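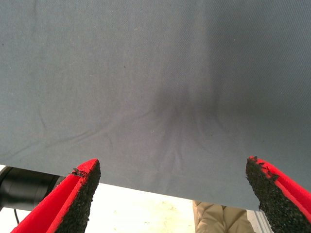

How to Fold Anything Flat, Plain and Annoying

Posted 6 October 2014 by Cleiton Araújo

Filed under: Laundry, Grudges

Most folding guides begin with a T-shirt. I don't know why. A T-shirt has sleeves and a neck, so at least you can tell which end is up. The hard part of the basket is the plain stuff: tablecloths, curtain panels, throws, the twill cover off the Lundgren daybed that comes out of the dryer looking like it lost an argument. A plain cloth gives you no clues. You have to find your own.

What you need

A table or a made bed
Two hands
A clip or clothespin, if two hands turn out to be optimistic

Step 1. Pick it up badly

Go ahead and grab the cloth anywhere. Lift it clear of the pile and let it hang. Wherever you pinched it, you'll get a gathered spot with creases fanning out of it like a bad map, and the bottom edge will run off at a slant. Fine. You aren't folding yet, you're looking.

Step 2. Read the hem

A slanted hem tells you which way to go. The cloth hangs lowest on the side where there's more of it, and a corner is usually waiting down there. Slide your free hand along the edge toward the low side until the edge runs out. Hold that corner and don't let go of it for any reason, including the phone.

Step 3. Find its neighbor

Now drop the first pinch. Run your other hand along the hem, away from the corner you're holding, until you reach the next one. Stay on the edge the whole way. If you skip across the middle to save time you will end up with opposite corners and a large triangle, and you'll be back at step 1.

Step 4. Shake, once

Arms apart, one good snap. The soft wrinkles mostly drop out. The hard ones need an iron, and no amount of snapping will change their minds. Pick off the lint now if lint bothers you. Dark blues and grays show every speck of it.

Step 5. Lay it down and halve it

Lower the far edge onto the table first, then walk the rest toward you. Match corner to corner, smooth from the fold outward, and halve it again the other way. For the daybed cover I do one more fold in thirds so it fits the Jiko shelf, which was plainly designed by someone who owned only napkins.

If the edges won't meet

They may never meet. My Ilwood curtains shrank more in one direction than the other, and each April when I take them down I try to make them square again. Put the crooked edge on the inside and the fold on the outside, facing the room.

Storing

Heavy pieces go at the bottom. Twill holds a sharp crease if it sits under weight, so refold along different lines when you remember to.

Next up: fitted sheets, once I have finished putting it off.

2 comments | 1,374 views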